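About us

I get asked the same thing at every family dinner. "So when is the robot going to do my laundry?" I run a company that works on this for a living, so you'd think I'd have a good answer ready by now. I don't! What I have is this page, which I rewrite whenever the answer changes a little.

I'm Sorcha Drummond, and I started Turley with a rented unit, a secondhand heater and a big box of old T-shirts. We're a small outfit. We don't build robots from scratch and we don't sell one you can take home. What we do is find out which chores a machine can handle today, which ones it can sort of handle, and which ones it has no business going near yet. Then we write that up in plain words for the people who pay us, mostly laundries, small hotels and a few shops with a back room full of stuff that needs folding, sorting or putting away.

Before this I spent 11 years in commercial laundries, first on the floor and later running shifts. That's where my opinions come from. I know what a good folder does with her hands, and I know she does it while talking to the person next to her. She isn't thinking about the hem. A robot has to think about the hem (and the sleeve, and the other sleeve, and which side is the front), and cloth never sits the same way twice. A box is a box wherever you set it down. A shirt is a different shape every time you let go of it.

Our first paying job was for Vudden, a linen service that wanted to know if arms could take over the small end of the line: hand towels, cleaning rags, staff shirts. I said I'd tell them in a month. It took until April and the report came to 2 pages, because most of what I had to say was "not at your speed." They hired us again anyway, which I'm still pleased about.

We've stayed on small cloth ever since. Picking up one piece, getting hold of it somewhere useful, rolling it or folding it, setting it in a tray. It sounds like nothing, and I love it. Anyone who has matched socks with a toddler hanging off one leg will know that the easy chores are full of little decisions, and every one of those has to be worked out for a machine.

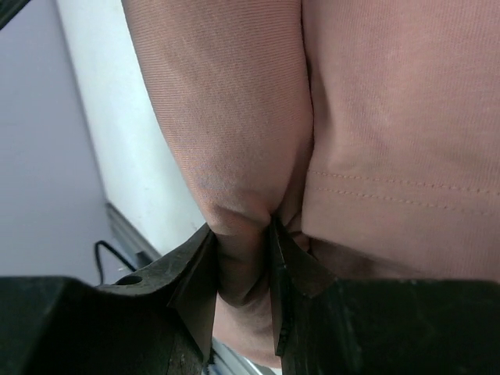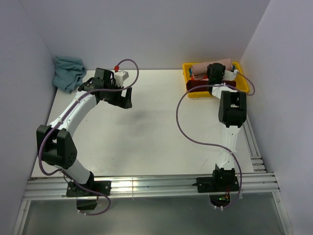 Stępień wrote to us after reading an older version of this page, and wasn't having any of it: I have managed a hotel laundry for years and I don't care if a machine can fold one towel nicely. I care if it can fold the next one, and the one after lunch, with the same person not standing over it. Tell me how often somebody has to step in. If you can't put that at the top of the report, don't send me the report.

Fair enough, and we changed how we work because of it. Now the first line of anything we send out is how many times a person had to help. On one of our longer runs we put some 200 pieces through, and the write-up starts with the helping, not the folding. It makes us look worse. Customers like it a lot better.

So, can machines do the chores yet? My own scorecard, as of 2018-02-23, goes like this.

Moving a cloth from one place to another: yes, most of the time. Rolling a small towel: yes, slowly, and I mean go-make-a-coffee slowly. Folding a T-shirt that's been laid out flat first: pretty good. Folding a T-shirt out of a heap: some days I'm thrilled and some days I go home early. Fitted sheets — please don't ask. I can't do those either.

Would I put one in your house? No. Would I put one in the back room of a laundry, next to a person who has other things to do? For a couple of jobs, I'm getting close to saying yes, and I wouldn't have said that when I started.

There are 5 of us here now. We use a folding checklist called Kurel that we wrote ourselves, and we'll happily send you a copy if you want to try it on your own line (it works on people too, though they don't thank you for it). If you've got a chore you're sick of and you wonder whether a machine could take it on, write to me and tell me what it is, how many you do in a day and what goes wrong with it. The what-goes-wrong part is the bit I read first.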